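Pour From Above, and Slowly
3/13/21

Most advice on serving water concerns the water: filtered or not, chilled or not, still or sparkling. Very little of it concerns the transfer from one vessel to another, which is where the spills happen. My position is that pouring is a procedure with a small number of variables, that most people set those variables badly, and that the common paper cup is the best place to learn to set them well.

Start with the vessel being emptied. A disposable plastic bottle has a narrow neck and a flexible wall. Both properties matter. The narrow neck means that air has to enter through the same opening the water is leaving by. Tip the bottle steeply while it is full and the two compete: the water comes out in pulses, the bottle glugs, and each pulse lands at a slightly different point. Tip it less, so that an air path stays open along the upper side of the neck, and the flow becomes continuous. The flexible wall adds a second problem. Any increase in grip pressure reduces the internal volume and pushes out water that was not asked for. The remedy is to hold the bottle low, around the body, with constant force, and to control flow by angle alone.

The Dramer bottles we bought for the office in February are a good illustration. The wall is so thin that unscrewing the cap at normal grip strength is enough to wet a sleeve. I would pay more for a stiffer bottle. I was told that the stiffer one, from Brerberg, uses more plastic, and I accept that, but a bottle that loses a mouthful onto the floor every time it is opened has a waste figure of its own.

The receiving vessel deserves equal attention. A paper cup is light, tapered and tall for its base. Empty, it has almost no resistance to being knocked over, and a stream that strikes the inside wall near the rim may be enough to tip it. It should be held during the pour. Where it is held makes a difference: the lower part of the wall is supported by the base disk and deforms less, while the middle has no support at all. The rolled rim is stiff, and contact there is acceptable, though anyone who has to drink from the cup may prefer that it be left alone.
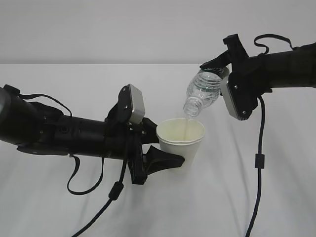

Stream thickness is the next variable. A thin stream is slow, and people dislike slow. They should reconsider. A thin stream gives time to stop. With a wide stream, the interval between "nearly full" and "over the rim" is shorter than the time it takes to bring a bottle upright, so the decision to stop has to be made by prediction. With a thin one it can be made by looking. For a cup of ordinary size the difference in total time is a matter of seconds, and wiping a table takes longer than that.

Height is related. The neck should be directly above the opening and close to it, without touching. Raising the bottle looks confident and has no benefit for plain water. The stream accelerates as it falls, it wanders, and it splashes on arrival. Resting the neck on the rim is the opposite error. It transfers the weight of the bottle to the lightest object on the table.

I also hold that a cup should be filled to a finger's width below the rim and no further. Caterers object to this. The Evimcombe conference center, where I attended a meeting of 28 people, set out cups filled so high that they could not be lifted without loss. The tablecloth showed the result before the first speaker had finished. The same center orders its cups in cartons of 2,000, so a shortage was not the concern. Somebody had decided that a full cup looks generous.

There is a reasonable objection to all of this, which is that water is only water and it dries. On a tiled kitchen counter I would concede the point. On a desk with papers, or a white table where every ring left by a wet base is visible under a lamp, I would not. The cups supplied by Ó Conaill soften at the bottom seam if they stand in a puddle, and after 3 hours they are no longer fit to pick up.

If only one habit is changed, it should be the ending. Bring the bottle upright in a single quick movement. A slow return lets the last of the stream cling to the outside of the neck and run down the bottle to the hand. Then set the bottle down, put the cap back on, and only after that pick up the cup.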